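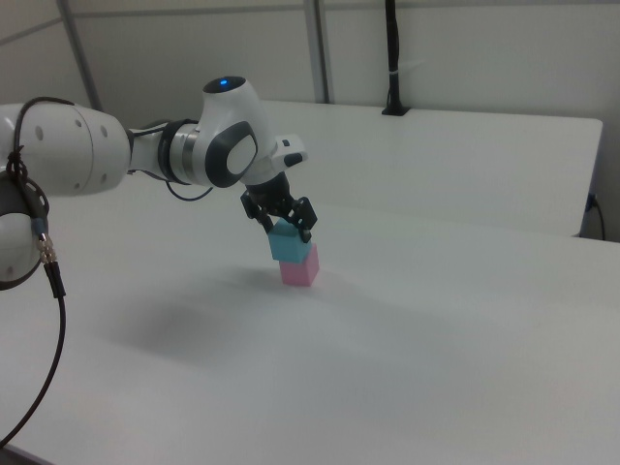 Idrisa Biwott says she would have gone pink ten years ago if the house had stood by itself. It stands in a row on Mulel Street, with a gray house on one side and a tan one on the other, and for a long time she let the neighbors' walls decide for her. Last July she bought the paint.

Mulel Street is in the older part of Manzano, where the lots are narrow and most front walls sit close to the sidewalk. There are 156 houses between the school and the river. When the town surveyed them last year, 40 were painted something other than white, gray or tan. Ten years earlier it was nine.

The pale years had a simple start. In the eighties a single contractor repainted much of the neighborhood and bought one off-white by the barrel. Later owners touched up with whatever was closest. Real estate agents told sellers to keep it plain, and sellers did.

Scrape a wall, though, and the older colors come up. Biwott's house had green under the white and a dark red under the green. The place next door was once yellow, including the window trim.

Choosing a color for the outside is harder than it looks on a card. Sunlight washes paint out, so a pink that seems loud in the store can look almost white on a south wall at noon. The same can goes darker on the north side. Painters here tell people to brush a patch the size of a door on two different walls and leave it for a week. Biwott left hers for three - it rained, then she was away.
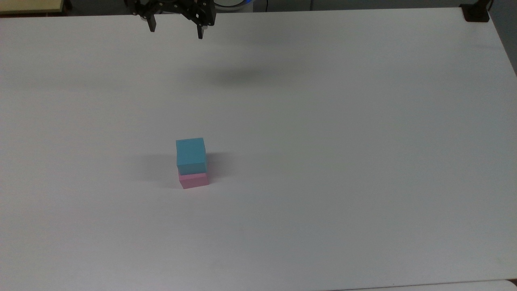 White with a band of light blue.

Trim matters more than most owners expect. A light blue wall with white trim reads as clean and a bit cool. Put the same blue next to cream and it starts to look gray. Pink has the opposite problem and picks up warmth from anything near it, brick above all. Biwott settled on a dusty pink for the front and light blue for the porch ceiling, with the door left as it was.

The job cost her $2176, which covered scraping, primer and two coats on the front and one side. The back is still white. She plans to do it when she has the money, and she kept the last half can in the shed to match.

Manzano has no rule about house color. Latia, across the river, does: owners there pick from a list of 169 approved shades, and a change takes a form and a month's wait. Some of the Latia houses are brighter than anything on Mulel Street, because the list includes several strong oranges and a purple.

The tan house next to Biwott's changed hands in the spring. There are now three patches of green on its front wall, all a little different, and the new owners have been asking people on the sidewalk which one they like. Biwott told them the middle one.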